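Workshop notebook, Radano painted panels
September 11, 2025

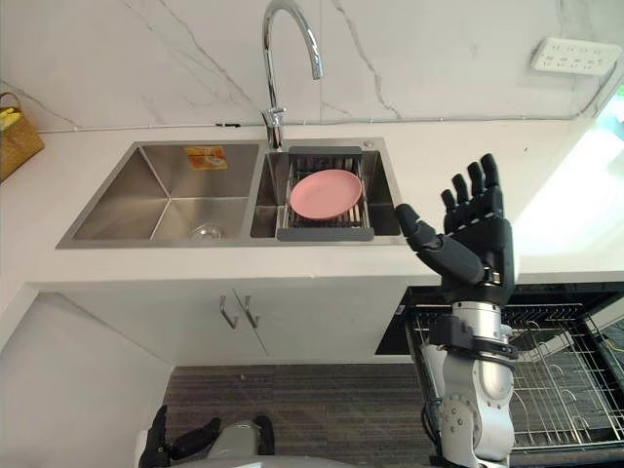

Picked up panel 3 again after the August pause. The facing tissue on the lower half has held and the flaking along the left batten has not moved since the last entry. Condition sheet updated; old sheet kept behind it in the folder.

Approval for the consolidation work came through in writing. It covers panels 2, 3 and 5 only. Panel 11 is still with the heritage office because the owner's papers give a different size from ours. Remeasured it: our figure stands. Sent the corrected form back through Menent. Do not touch panel 11 beyond dusting the crate until the letter arrives.

Adhesive tests on the blue border, panel 3. Sturgeon glue at the lower strength wets in well under the flakes but leaves the thickest ones springing at the corners. The higher strength holds them, with a slight sheen under raking light. Sheen comes off with a barely damp swab if done the same day. Going with the lower strength first, then a second local application where a corner lifts. No heat on the border. The red next to it marked the swab in one spot, so keep all water off the red for now and test it separately.

Verso: two old repairs in canvas strip, both stuck with something brown and brittle. Sample taken from the lower one and bagged. Leave both in place; removal is outside the approval.

Vistotex tissue is down to the last part roll. The replacement from Palumbo is heavier than what we ordered and shows its fiber pattern on the matte areas. Fine for packing, not for facing. Exchange requested.

Store humidity was steady through August except for one overnight climb, which matches the door log. Panel 5 sits nearest that door and should go to the inner rack before work starts on it.

To do:
Photograph panel 3 in raking light before the tissue comes off.
Test red, dry methods first.
Label the sample from the verso with panel number and position.
Ask Menent whether the approval needs to be displayed with the panels in transit.
Move panel 5.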